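Sullo open day, quick notes before I forget it all

Posted August 31, 2019

Typing this up on the train so excuse the state of it. Went to the open day at Sullo this morning, the automation place out past Tapley. Left early to beat the crowd, did not beat the crowd. Parking full by the time I got there, had to go round the back by the loading dock and walk.

Sign-in desk, name sticker, safety glasses for the main hall. You get put in a group. Ours was led by Knut Görtz, who runs the small-arm side of things. Fast talker, knows his stuff, took questions the whole way round. Good guide.

Main hall first. The big stuff. Two palletizing cells behind fencing, stacking boxes of the Felevis filter units onto pallets. Loud. Impressive but I've seen plenty of those and you can't get near them. They had a board up with the shift count on it, 1,204 boxes. Someone asked what happens when a box comes down the line crushed. Answer, a person goes and gets it. Fair enough.

Then a long corridor with posters. Skipped most of them. There was one on suction cups that I wanted to read properly but the group was moving.

The bench room was the reason I came. Small arms, the cheap kind, printed parts and hobby-type servos, all on tables where you can get your nose right up to them. Knut said the parts for one come to 300 dollars if you print it yourself, and the ready-built version they sell under the Sirunance name is 995. Big gap but you're paying for someone elses evenings I suppose.
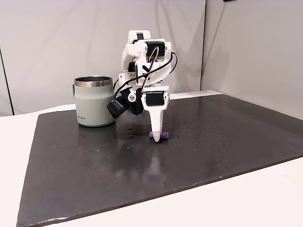

I asked about picking up small things, which is what I'd want one for (sorting at the repair shop, odds and ends, bits that roll). He said small and rounded is harder than people expect. Finger comes down a hair off center and the piece skids away. They practice on this a lot, by the sound of it, and when they're training a new task they go for 100 good runs before they let it try alone. I wrote down 100 and underlined it, so I guess that struck me at the time.

Also asked about the wiring. On these arms the cables run outside the body. Ugly but you can swap a servo in minutes and you can see straight away if something's snagging. Makes sense for a bench machine. Wouldn't want it in a dusty shop, he agreed with that.

Kids were allowed in this room which was nice, one girl had more questions than the rest of us put together. Good ones too. She wanted to know if the arm gets tired. Knut said the motors get warm and then you give it a rest, so yes, kind of.

Coffee after, plus a sandwich table that was pretty much bare by the time our group got ther. Eat first if you go.

Didn't get to the paint booth, line was too long. Missed the talk on used equipment too, which I'm annoyed about.

Next one is in May. Free, but you need to book a slot for the bench room. Take the first slot. Wear real shoes, they turned a guy away in sandals.

My stop. Will add the handout prices when I find where I put it.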